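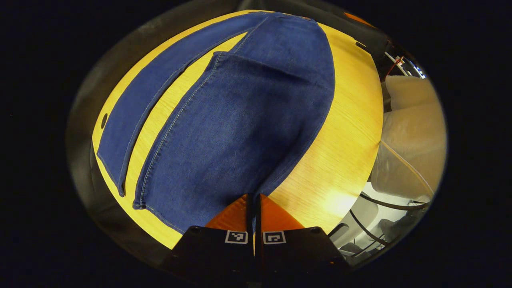
How do you fold jeans so they stay folded in a drawer?

Posted by Svenja Haberkorn, 15th June
Laundry & Closets

OK so I'm redoing my dresser and the jeans are beating me. Drawer is deep but narrow, one of the Besby ones with the soft close. I lay them flat on the table, fold once, legs never want to line up. One leg goes off on its own diagonal and the rest is just a lump. Then fold again, stick it in the drawer, next morning the whole row has slumped over.

Regular blue denim, not stretchy. Have tried in thirds, have tried rolling. Rolling was OK but takes up so much room at the waist end.

Also do you button them first or no? And does it matter if I do it on a table or the bed. Table is wood and kinda slick, so they slide when I tug on them. Any help appreciated, I have a big pile and a closet that doesnt close.

Waltraud Tiedemann

Button and zip first, yes. Always. Otherwise the waist flops open and you're folding a funnel.

Then:

Hold by the waistband, give it one hard shake.
Lay it down, front side up. Fold left leg over right so back pockets end up outside. Match the side seams, NOT the hems. Hems lie, one is always a bit twisted after the wash. Seam on top of seam, smooth it down with your forearm.
The crotch sticks out in a point. Tuck that in so you have a straight edge top to bottom. This is the step people skip and its why your stack leans.
Hem up to just short of the waistband. Leave a gap, two fingers or so.
Now fold in thirds from the folded end. Stand it up. If it stands on the table by itself it will stand in the drawer.

If that leg is still going off sideways, pick the whole thing up and start over. Don't try to pull it straight once it's down, you just get a wrinkle across the knee.

Table over bed every time. Bed is too soft, you can't press the air out. For the sliding put a bath towel under. I did 20 pairs on my kitchen table back in May when we moved, towel the whole time, no problem.

Stand them fold side up, waistbands down. Fill the row snug but dont jam it. If the row is short put a box or a bookend at the end, thats what stops the slump.

Edon86

just hang them. folded over a hanger bar, done, takes 2 seconds. i never folded a pair in my life

Svenja Haberkorn

Thx Waltraud!! Buttoning plus the point tuck did it, they stand up now. Used a towel too. Still a bit fat at the waist end on the heavier pairs, any trick for those?

Edon, closet is full, see above lol

Waltraud Tiedemann

Heavy ones: in half instead of thirds for the last fold, and put them flat in the bottom drawer. Or alternate, one waistband down, next one waistband up. Evens out the row. Looks messier but it fits more.

And empty the pockets, tissues add up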